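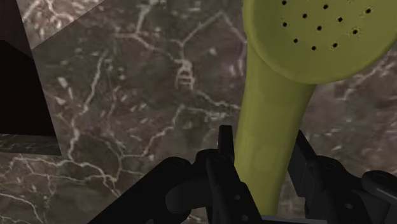 Yellow-green slotted utensil on a dark marble surface.

For my health class project I looked at energy supplements sold near campus, mainly a powder called Truvach. I picked it in June after a friend got bad headaches from it (she's fine now!). I read 541 customer reviews on the Estier store site, and more than 300 of them never said how much the person took, so that was kind of a mess.

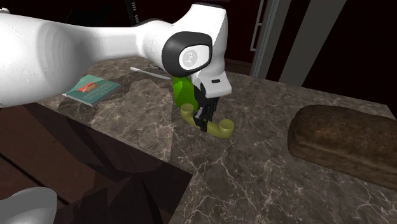
I also bought 2 jars to compare the labels – same flavor, same size – and the caffeine amounts didn't match. I emailed the seller, Dreltow, 3 times and got one reply telling me to "follow the directions." The shop on Bowen Street let me copy down their label too. I still want to get a jar lab tested, but that costs way more than I have right now.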